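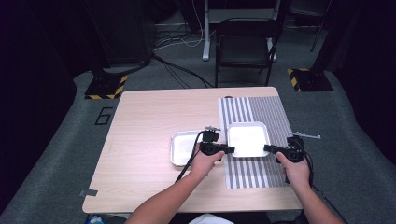
Equipment plan, group 3 (Selma Kovačević, Zlatko Mujić, Priya Ferreira)
2018-05-29

Budget is 638 total. Biggest item by far is the second pair of handheld grippers, 400 from Nurnbridge. Price is for the pair, cables not included. Asked Siris too, no answer yet.

Still to buy:
trays, 12, mixed sizes
one more striped mat
cable ties, gray tape

Zlatko wants longer cables, Selma wants a way to keep them off the table. Both cheap so both go on the list. Spare jaws can wait untill June.

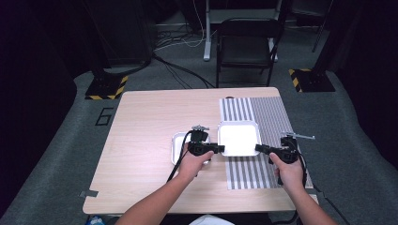
Fig. 2. Two grippers, two trays, striped mat on the right side of the table.

Tray sizes need to be settled before we order, small and square dont stack. Vlasta Shehu has to sign the form. Priya is bringing it over with the Nurnbridge quote.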